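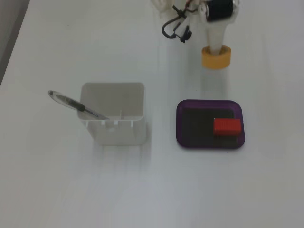 10 February 2025. Finished the last season of Stelleo tonight, all of it, 26 episodes since the middle of October. I started because the actor who plays the younger brother was in that hospital show I liked as a teenager, and I wanted to see if he could do anything else. He can. The ring his character wears through the whole second half is that same orange-yellow as the one on the white table, a bit too bright for something meant to be an heirloom. I looked up what he did in between. Two seasons of a lawyer thing called Toft, canceled, and then a stage play in Fallberg that ran 17 nights.

Had soup for dinner and left the dishes.

There was a long interview with him on the Rerano podcast, so I put it on while I folded laundry. He talked about leaving the hospital show at nineteen and not getting a part for two years. He taught swimming for a while. He said people at the pool knew who he was and mostly asked him about his hair.

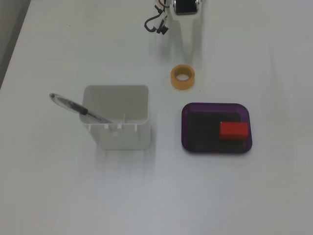 The second half was less interesting, a lot about his diet for the new movie and a dog he is thinking of getting. I skipped ahead twice. The host laughs over the answers, which I noticed last time too. They did play a clip from Toft and he was good in it, so I may try to find the first season. The library has it listed but there is a wait.
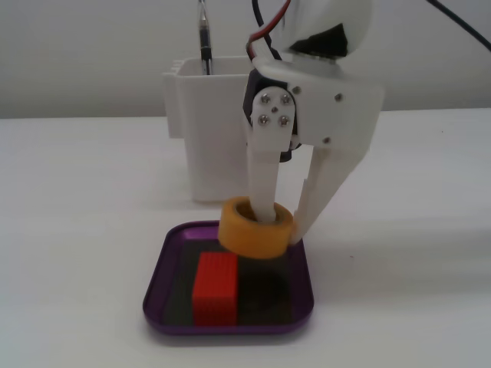 I wrote down my rating for Stelleo in the notebook, number 194 on the list. Gave it a B. The first half would have been an A minus, but the wedding episode dragged and the sister's story got dropped. The color of the little purple tray under the yellow-orange ring is close to the coat she wears in the train episode, and that was the best one. I would watch that one again.

Bed late. Need to call the dentist tomorrow and return the blue sweater.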